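Filed under: Play and storage. Last changed in August.

# How to sort and clean mixed wooden and plastic building blocks

Most homes with small children end up with one big tub where the wooden blocks and the plastic bricks live together. It works for a while, but the two kinds need different cleaning, and the plain wooden pieces sink to the bottom where they get forgotten. This page covers splitting them up, cleaning both kinds and putting them away so that they stay sorted.

Allow an evening for a large tub. The one I did most recently held 658 pieces, of which 197 were wood, and I started after tea on a Friday and finished the drying the next morning.

## What you need

- A clear stretch of worktop or a large table
- A washing-up bowl
- Mild washing-up liquid
- 2 soft cloths, one to use damp and one dry
- An old toothbrush
- A couple of bath towels
- Fine sandpaper, 240 grit or finer
- A box or basket for each kind of block

A kitchen worktop is better than the floor. You can see flat pieces properly, and you're near the sink. If yours is stone, put the wooden pieces down gently, as the corners dent.

## Step 1: Tip out a little at a time

Don't empty the whole tub. Take out a few handfuls, spread them so that nothing overlaps, and deal with those before you take more. Pull the wooden pieces to one side first. They are quicker to pick out than the plastic, and the thin flat ones stack up neatly.

Leave plastic bricks joined together for now. They come apart more easily in warm water.
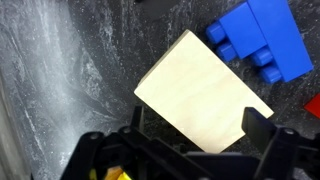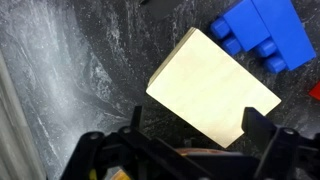
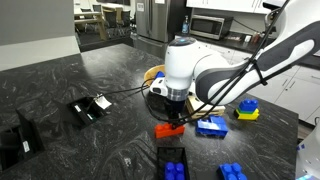 *Pale wood and blue plastic bricks on the worktop.*

## Step 2: Check the wood

Run a thumb along every edge of each wooden piece. You are feeling for splinters, raised grain and soft corners. Rub rough edges with the sandpaper, going with the grain, then wipe off the dust. Two or three strokes is normally enough.

Throw away anything that has split. Glue will hold a split block for a few weeks, but it tends to open up again as soon as somebody stands on it.

If a piece smells musty, put it to one side and air it for a few days before it goes back with the others.

## Step 3: Wipe the wood

Never soak wooden blocks. Wring the cloth out until it no longer drips, add a drop of washing-up liquid and wipe each face. Go over it again with plain water, then dry it straight away with the other cloth.

Stand the blocks on their narrow edges on a towel, with a gap between them, and leave them overnight. Keep them off the radiator - thin boards warp very easily.

## Step 4: Wash the plastic

1. Fill the bowl with warm water and a small squirt of washing-up liquid.
2. Put the bricks in and leave them for ten minutes.
3. Pull apart any that are joined.
4. Scrub between the studs with the toothbrush, then do the inside.
5. Rinse and shake out the water.
6. Lay them on a towel with the open side down.

Turn them over after an hour. Water collects in the corners, and a brick put away damp will smell by the end of the week.

Bricks with stickers or electrical parts should not go in the bowl. Wipe those by hand.

## Step 5: Put them away

Use open containers if you can. A lid looks tidier, but children put things back more readily when there's nothing to take off. I keep bricks in a shallow box and wood in a basket, where the air can get to it.

Stack flat wooden pieces in piles by size. Big bricks can go in anyhow. I tried sorting them by colour once and it lasted 3 days.

## How often

Wipe the wood when it looks grubby. Wash the plastic every couple of months, or sooner if the blocks have been outside or a child has been poorly.

Thanks to Tahsin Siddiqui for the tip about standing boards on edge to dry.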